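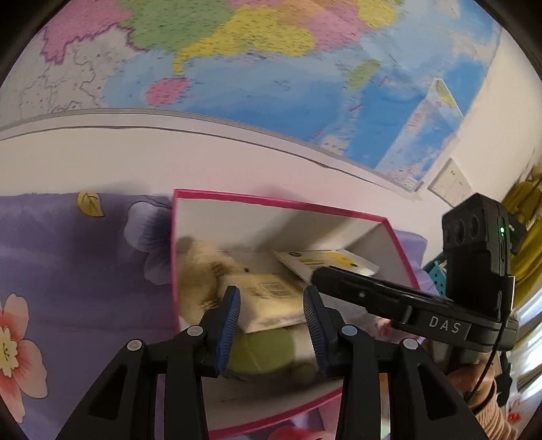
August 14, 2024

My thumb has a groove in it now. It runs across the pad at a slant, and if I press on it I can feel where the edge of the trigger has been living since spring. My doctor, who had come prepared to discuss my cholesterol, asked what I did for work. I said I pick things up and put them down again. She wrote something.

For anyone who has just arrived from the sourdough posts (there were two, they're still up, the starter is dead): I spend four evenings a week teaching robots to tidy. The robots themselves are somewhere else. I have never met one. What I have is a pair of handheld grippers, one for each hand, with a camera on each that records whatever the fingers are doing, and every so often a file goes off to a company called Onik, where a computer watches me take a thing out of a box and, in theory, gets ideas.

I had imagined this job differently. When Gerd Fuchs first told me about it I pictured goggles and a glove and some large chrome person across the room copying my every move. There is a version like that. Gerd does it, over at the Ostermann building, where he sits in a chair with a lever in each hand and drives a real arm on the other side of a glass wall. He gets paid a little more and he gets to be in the room when it throws a mug. I asked him what it was like and he said it was like eating soup with someone else's arms while they were mildly annoyed with you.

The handheld way is supposed to be easier. You squeeze, the fingers close. You let go, they open. There's no delay and no glass wall, and you can feel through the handle when you've got hold of something, which Gerd can't. He drives by eye alone. He once spent most of an hour on a sock.

So it's easier. It is still the clumsiest I have been since I was four.

The first thing you find out is how much you cheat. A normal person reaching into a box of odds and ends does a dozen things without asking permission. You nudge the big thing aside with a knuckle. You pinch the packet with two fingers and hold back the stuffed animal with the other three. You feel around underneath without looking. Now take all that away and give yourself two fingers per hand, both of them straight, and neither of them able to feel around for anything. My knuckles kept trying to join in for the whole first week. The reviewer's notes on my early sessions just say "knuckle," over and over, like a diary kept by a very simple man.

The second thing is the list of rules. It came as a document, then as a longer document. I'll give you the ones I break most.

Start with the grippers open and in view. I forget this when I'm feeling confident.

Approach from above unless the object is flat. A flat packet lying at the bottom of a box has no above worth speaking of. You have to get one fingertip under the edge, and the packet would prefer you didn't.

No pausing to think. The robot will learn the pause. I believe this rule more than any of the others, because I've seen a clip from Lonora, the outfit Onik shares office space with, of an arm folding a dish towel. Right before the last fold it stops dead and hovers for a couple of seconds, with enormous seriousness, and then goes on. Whoever taught it had been trying to remember whether they'd left the oven on. You could feel it. Somewhere out there is a machine with that person's oven in it for good.

No talking to the objects. There's no sound on the final recordings, so I assume this one was added for somebody's mental health.

If you drop it, keep going. Pick it up and finish. I'd assumed the drops would get thrown out, and for a month I was quietly binning every session with a fumble in it, until a very patient person named Areo (first name, last name, mailing list, I've never been sure) wrote to ask why I never dropped anything. I said I was trying to send good ones. Areo explained that a robot that has only ever seen things go right has no idea what to do when they go wrong, and stands there. So could I please send the bad ones too.

I've thought about that message more than I'd like. I have a large supply of bad ones.

Soft toys are the worst. You'd think they'd be easy, they're practically made of handles, but a plush thing gives when you squeeze it, so you squeeze more, and the fingers close on a fold of fur and nothing else, and up it comes by an ear, swinging. Then it lets go of itself. Anything round is nearly as bad. You come down on it with two straight fingers and it rolls out from between them with what I can only call timing. Packets slide. Anything with a soft corner folds when you'd like it stiff and turns stiff when you'd like it to fold.

And two hands don't make it twice as easy. I'm right-handed, and my left gripper behaves like a guest who's been asked to help in the kitchen. It hovers. It offers itself at the wrong moment. The only fix I've found is to give it one job and say the job under my breath before I start (see above, re: talking). Left holds. Right takes. When I let them both improvise they clack together over the box like two geese, and that goes in the file too, and I suppose Onik's robot will someday greet itself that way.

Pace was the other thing. A session is 30 pickups, and at the beginning a session took me most of an evening plus a sulk. I was slow and I was jerky, and jerky is worse. When I asked Gerd how he keeps his arm so smooth he said he pretends the air is thick. This sounded like nonsense and worked at once. I now move around my own kitchen like someone under mild sedation. I poured a glass of milk so beautifully last week that I looked around for somebody to show.

My best day so far is 182 pickups. I wouldn't recommend it. Around the end I was reaching for the remote with both hands, elbows out, and I shut the refrigerator by approaching it from above.

What I don't have is any idea whether it's working. The files go off. Sometimes a note comes back: more variety, please, or slower on the release. In January I got a short video with no message attached. It was an arm, an ordinary gray one on a bench, reaching into a box of junk. It came in from the right, went down, got hold of something small and lifted it out, fine, good. And on the way down it did a little sideways dip, just before closing. A sort of curtsy.

I played it again. Then I went and watched one of my own sessions, one I'd thought was pretty clean, and I do it every single time. I've never noticed. I went and checked with a spoon and a cereal bowl, bare-handed, and I do it then too. My mother does it. She does it with car keys.

I wrote to Areo to ask if I should stop. The answer was that the dip seemed to help with getting around the thing in front, and that 67 of the last 100 test grabs had gone fine, and could I leave it in.

So it's staying in. I've got another session tonight, and somebody has asked for more plush.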